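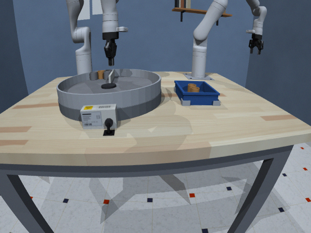

Step 4: Set up your label printer

Okay, the app is on your computer and you've made your account, so let's get some labels out of this thing! I use my Sindeo every week for pantry jars and seed packets, and setting it up took me one cup of coffee.

1. Open the lid by pressing both side tabs at once. They're stiff on a new printer, so push harder than feels polite.

2. Drop in the label roll with the paper feeding from underneath. I put mine in upside down the first time and got a long strip of blank labels.

3. Pull the paper out past the cutter, then close the lid until you hear two clicks.

4. Plug in the power cord and hold the green button for 9 seconds. The light blinks, then stays on.

5. In the app, go to Printers, pick Sindeo, and hit Test Label.

Note: The starter roll has 60 labels. The big refill has 1,000, and you'll need to slide the roll guide out to the last notch before it fits (Esther Biwott wrote in to remind me of that one – thanks, Esther!).

Caution: Don't pull a label out while it's printing. Wait for the cutter, or you'll jam the feed and have to start over at number 1.

Caution: Unplug the printer before you clean the print head, and let it cool down first. A dry cotton swab is plenty.

If your test label comes out faint, go to Settings, bump Darkness up one level, and print another.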